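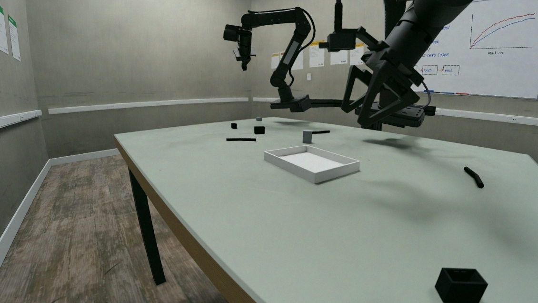 Flimon Two-Arm Evaluation Cell (simulated)
Equipment and Methods, Nastach Robotics Laboratory

Flimon is a simulated tabletop cell for testing manipulation policies before they are run on hardware. It is maintained by the Nastach laboratory and is open to internal groups and to partner institutions holding a current access agreement. The cell comprises two arms, a table, a set of small objects and a furnished room, all of which are rendered for every camera view.

Method

A policy is evaluated on a fixed list of 61 starting layouts. Each layout specifies the position and angle of the tray, the cubes, the rods and the open box, together with the starting pose of both arms. The list does not change between releases, and results from different groups may therefore be compared directly. Users may add layouts of their own, but scores obtained on these must be reported separately.

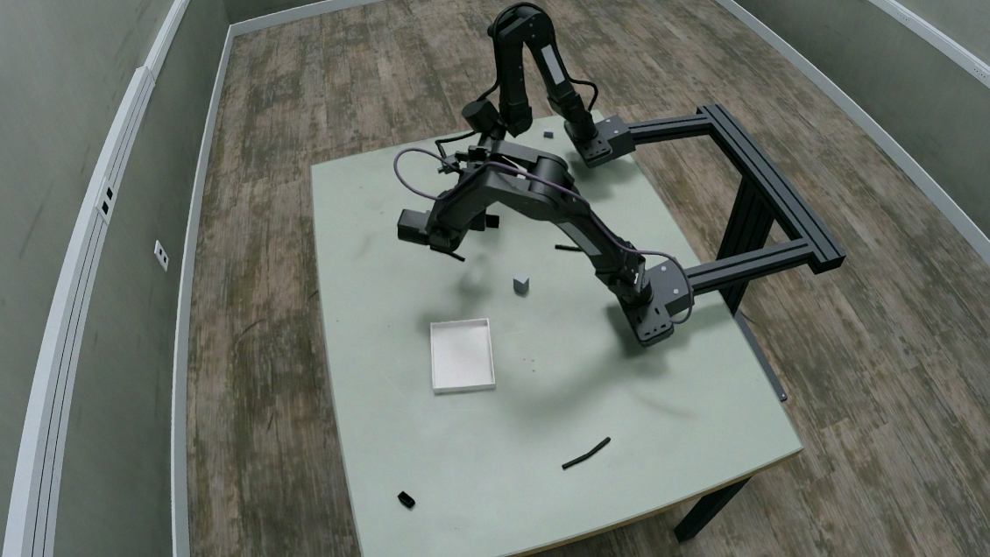
Flimon cell in simulation, high view. Both arms are mounted on the frame at the side of the table.

Wall notices, whiteboard, floor and table finish form part of the standard scene. Lighting and surface marks can be varied by means of the Fikitz settings file, supplied with the cell. Groups studying robustness to visual change are asked to state which settings were used.

Camera views

Room views and close gripper views are available. Close views are rendered with a shallow depth of focus by default, and this may be switched off. All views in an episode share one clock.

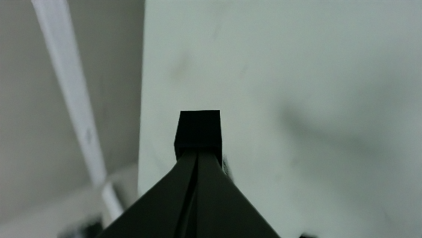
Close view of the gripper fingers against the tabletop, default focus setting.

Results to date

In the reference study led by Hatice Eren, policies were trained on 300 demonstrations and assessed over 1000 simulated episodes. The same policies were then run for 200 episodes on the laboratory's physical cell. The order in which the policies ranked was the same in both cases. Absolute success rates were higher in simulation, with the widest difference on tasks involving the curved rod. Scores from Flimon should be read as a means of ranking policies and should not be quoted as expected performance on hardware.
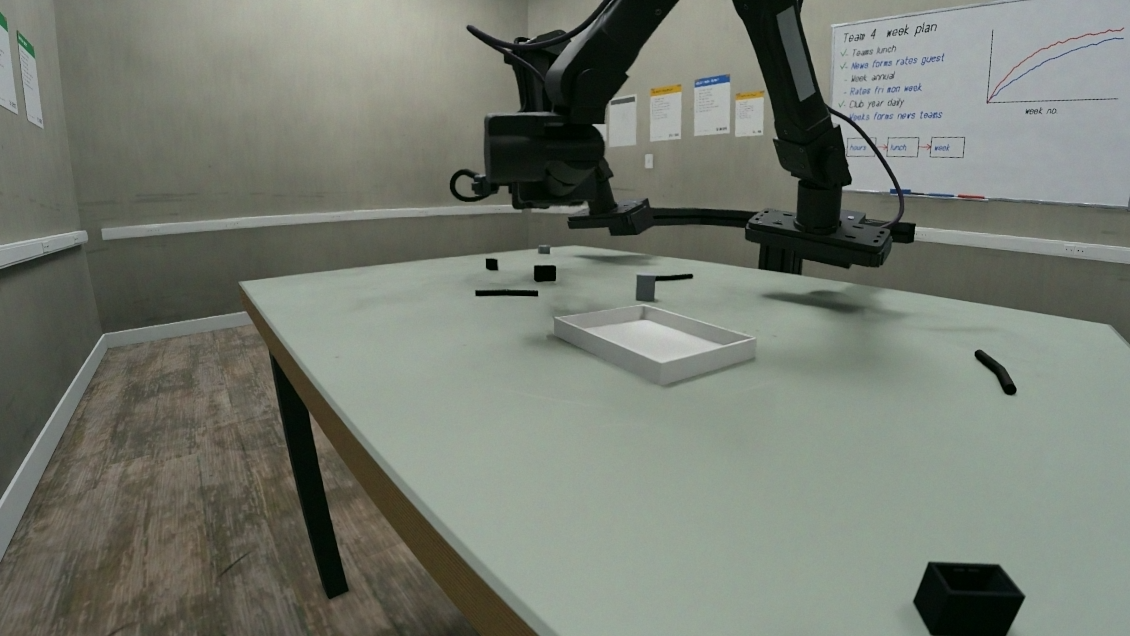

Work on contact behaviour is continuing under Alper Taşdemir. A revised friction model for the rods and cubes is planned for release in May, under the name Akbulut, and the reference study will be repeated with it. The present model will remain available to groups with work in progress.

Access

Requests should be made through the equipment office and should name the policy type, the layouts required and the camera views to be stored. Publications using the cell should cite the release number and the settings file.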